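Prornum Adds Sink-Side Washing-Up Set to Its Turent Kitchen Line

Stainless steel bowl, colander and rimmed tray ship to retailers in March

MEREDITH – Prornum, a supplier of kitchen equipment for homes and small break rooms, today announced the Turent Sink-Side Set, a group of stainless steel and plastic items for rinsing, draining and hand washing in kitchens with limited counter space. The set goes on sale in March through the company's own store and through Larnier, its distribution partner.

The set has eight parts: two mixing bowls, a colander, a rimmed tray, a drying rack, a utensil cup and two dish cloths. Each part is also sold separately. Dish soap is not included.

The Turent line was introduced as a range of storage containers. Customer service records from the first production run showed repeated requests for a draining set in the same finish, and for a tray that could hold soap and brushes without the raised feet used on most sink caddies. Development of the new set began with those two requests. A first version of the tray had drain slots, but these let soap run through onto the counter and were removed before tooling was ordered.

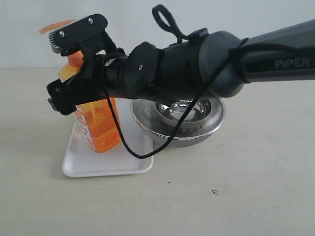
The tray is intended to keep drips from soap bottles and wet brushes off the counter. It is molded in one piece and has no seams or slots to trap residue. Corners are rounded so that a cloth can follow the inside edge in one pass, and the rim is kept shallow. A tall bottle, such as the orange one standing on the white tray, can be lifted out without tilting. The stainless steel bowl sits beside the tray and is used for soaking small items or for holding rinse water when the sink is occupied.

Both bowls are supplied in a plain finish with no printed markings on the inside. The larger bowl accepts the colander for soaking rice, beans and greens, and the smaller one nests in the larger for storage. Prornum recommends washing all steel parts by hand before first use and drying them with a cloth to limit water spots. Steel wool and chlorine cleaners should not be used on any part of the set.

The drying rack folds flat and can be stored upright behind the faucet or in a standard base cabinet. Its feet are replaceable. Replacement feet and the utensil cup can be ordered by part number from the spare parts page.

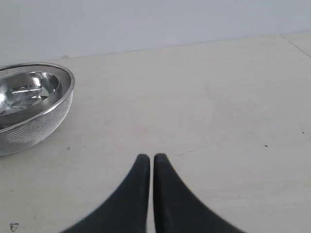

Drainage was the main design question for the colander. Large punched holes clear water quickly but allow small grains to pass, and a loose wire mesh tends to pull away from the rim after repeated use. The Turent colander uses very small openings set in tight rows along the side wall, below a smooth rolled rim. The inside is polished, and in bright light it shows strong reflections and streaks of highlight; this is a property of the finish and does not indicate wear. Starch left in the openings should be rinsed out from the outside before it dries.

The first production run is limited to 3000 sets. Larnier will handle deliveries to independent kitchen stores, and orders placed through the Prornum store will ship from the Meredith warehouse. Retailers that already stock Turent containers can add the new set to an open order until the end of February.

All steel parts carry a limited warranty of eight years against rust-through and rim separation. The tray, rack and cup are covered for two years. Dish cloths are not covered. Warranty claims require proof of purchase and a photo of the affected part.

About Prornum

Prornum designs and supplies food preparation, storage and cleaning products under the Turent name. The company is based in Meredith. Product sheets, care instructions and retailer order forms are available from the Prornum trade desk on request.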